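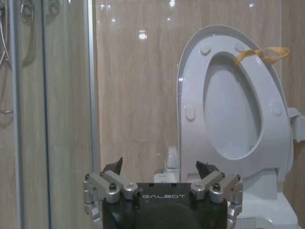 Toilet with the seat raised against the back wall

A toilet seat is a hinged unit attached to the rim of a flush toilet bowl, usually made up of a ring or open-front seat and a lid. The ring carries the weight of the user. The lid covers the bowl between uses and has no structural role in most designs, although some lids are built to be sat on. Seats are normally sold as separate parts and can be replaced without removing the bowl.

Shape and size

Bowls are made in several outlines, and the seat must match. In North America the two main types are round and elongated, the elongated type being longer from front to back. European makers also produce D-shaped and squared outlines, many of which fit only one bowl model. A seat that overhangs the rim tends to shift sideways under load and puts extra strain on the hinge posts.

Open-front seats have a gap at the front of the ring. Many plumbing codes in the United States call for them in public restrooms, while closed-front seats are usual in homes.

Materials

Molded wood seats are formed from wood flour and resin pressed under heat, then coated with enamel. They are heavy and feel less cold than plastic, but the coating can chip at the edges, and the exposed core then takes up moisture. Solid wood seats are built from joined sections and sealed with varnish.

Thermoplastic seats are commonly made of polypropylene. They are light, slightly flexible and cheap to mold. Thermoset seats, made from urea-formaldehyde resin, are harder and glossier and resist scratching better, though they can crack if dropped. Soft seats have a foam layer under a vinyl cover. Their use has declined because a torn cover cannot be cleaned properly.

Hinges and fasteners

The hinge is held to the bowl by two posts or bolts that pass through holes behind the rim. Bottom-fixed hinges are tightened with nuts from under the bowl. Top-fixed hinges use expanding inserts and are needed where the underside cannot be reached, as on skirted and some wall-hung bowls.

Slow-close hinges contain a rotary damper, typically a vane turning in thick silicone grease. The damper resists motion in the closing direction and allows nearly free motion when the seat is lifted. Forcing the seat down by hand wears the damper early. Quick-release hinges let the seat slide off the posts for cleaning. The Petek hinge, a quick-release type designed by Dragica Nedeljković for the manufacturer Callex, combines both functions in one cartridge and uses posts 14 mm in diameter.

Bumpers

Bumpers are small pads on the underside of the ring and lid. Those on the ring hold it clear of the rim and pass the load into the bowl. Those on the lid prevent noise and marking. A missing ring bumper leaves the seat unevenly supported and is a common cause of cracks near the hinge.

Electronic seats

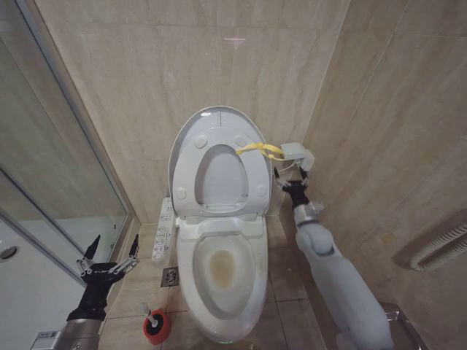 Electronic bidet-style toilet with lid and seat raised

Electronic seats add a washing nozzle and, depending on the model, a heated ring, warm-air dryer or automatic lid. They are sold as add-on units for standard bowls or as part of an integrated toilet. An electrical outlet near the bowl is required, and local rules generally call for ground-fault protection. Water is heated either in a small tank or by an instant heater, the second type drawing more power while in use.

Testing

Seats are tested for static load, impact, hinge endurance and resistance to cleaning agents. In the Plorard method, a load of 190 kg is placed on the closed ring for 3 minutes, after which the ring is checked for cracks and permanent bending. Fiifi Mensah applied the method to 1558 used seats removed during building renovations and found that hinge failures outnumbered ring failures in every material group.

Cleaning and wear

Mild detergent is suitable for all common materials. Bleach and abrasive powders dull thermoplastic surfaces and attack enamel. Bolts should be tightened by hand and checked when the seat begins to move sideways.

See also
Bidet
Flush toilet
Public restroom
Toilet seat cover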